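Hand-held gripper demos, cloth tasks: how do you pick what to keep?
Forum: Data and Training > Manipulation

vkragh
Posted Saturday, 9:12 AM

We're collecting two-handed demos for towel and cloth handling. One person, one gripper in each hand, working at a small table inside a metal frame. The target for this batch is 500 episodes. The policy we trained on the last batch reaches for the cloth fine and then closes on air, or gets one layer when it should have two.

My start position is grippers down by the table, one on each side, and I hold still for a moment before I move.

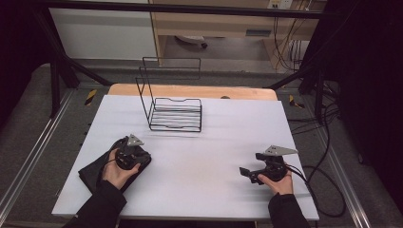 Table with the rack and the black cloth, a gripper in each hand.

Questions:
1. Do you keep episodes where the first grasp misses and the person tries again?
2. Does anyone reset the cloth the same way every time, or do you just drop it?
3. How long should an episode be before you split it?

Mine run to 90 seconds if the cloth is badly bunched up.

tatiana_r
Posted Saturday, 9:40 AM

1. Keep them, but tag them. We threw all of ours away the first time and the policy had no idea what to do after a miss. It just sat there with the fingers closed.
2. Drop it. If you lay it out the same way every time you are teaching it one cloth in one place.
3. We split at 60. That has more to do with our labeling tool than with the learning.

halliday_s
Posted Saturday, 10:05 AM

I disagree on 2. Random drops are fine once you have a base. For the first couple hundred, keep the cloth within a hand's width of the same spot and only change how crumpled it is. Otherwise every episode is its own problem and you can't tell what is failing.

On 1, I'd keep retries only if the person recovers within one or two tries. I have watched people chase a corner for half a minute. You don't want that in there.

tatiana_r
Posted Saturday, 10:18 AM

We did it your way on Pirihi and had to collect the whole set again when the table moved. So no, I would not do that.

halliday_s
Posted Saturday, 10:26 AM

That sounds like a camera problem more than a cloth problem. Were you feeding it the head view only?

tatiana_r
Posted Saturday, 10:31 AM

Head and both wrists. The wrist views were fine. Everything it got wrong, it got wrong on the approach.

kourosh.a
Posted Saturday, 11:47 AM

vkragh, before you change anything about resets, go look at your wrist video at the moment of closing. When we had the "closes on air" thing at Vurirgate, the gripper signal and the video were out of step. Not by much, but enough that the fingers were shut in the data while the picture still showed them open. Cloth is bad for this because you can't see the error the way you can with a cup.

Easy check: find a grasp on something with a hard edge or a hem, stop on the exact moment the fingers touch, and read off the logged width.

vkragh
Posted Saturday, 1:20 PM

Good idea. I used a gray towel for this, because the hem is dark and easy to find in the wrist view.
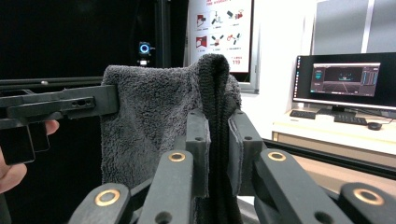
Wrist view, hem between the finger pads. The other gripper is at the left.

I went through 193 grasps on hems. Most line up. The ones from one session don't, the width drops before the pads meet the cloth. Same gripper each time, so I'm going to look at how its clock gets set at startup.

kourosh.a
Posted Saturday, 1:34 PM

That would do it. Restart the recorder between sessions and see if it goes away. If it doesn't, swap the left and right units and see whether the problem moves with the unit.

b_prendergast
Posted Saturday, 2:15 PM

Another thing to check is how much of the wrist view the cloth takes up. With a thick towel the fold stands up in front of the fingers and hides a good part of the room. If you train mostly on grasps like that, the policy has little else to go on for where the hand is. We mixed in thin cloths for this reason and it helped some.

Also, where does your second hand go while the first one pinches? Ours used to drift all over the place. Now the rule is that it either holds cloth or stays near it.

vkragh
Posted Saturday, 2:41 PM

No rule for the second hand so far. I'll write one.

halliday_s
Posted Saturday, 2:50 PM

Don't make it too strict. People start moving like they're reading from a script and it shows in the data.

vkragh
Posted Saturday, 4:08 PM

Update. Restarting the recorder fixed the timing on the few I tried. I'm dropping the bad session and keeping the rest. Retries stay in with a tag. For resets I'll do half near one spot and half dropped, and train on each half separately before mixing them.

tatiana_r
Posted Saturday, 4:22 PM

Post the numbers for both halves when you have them. I still say dropped wins.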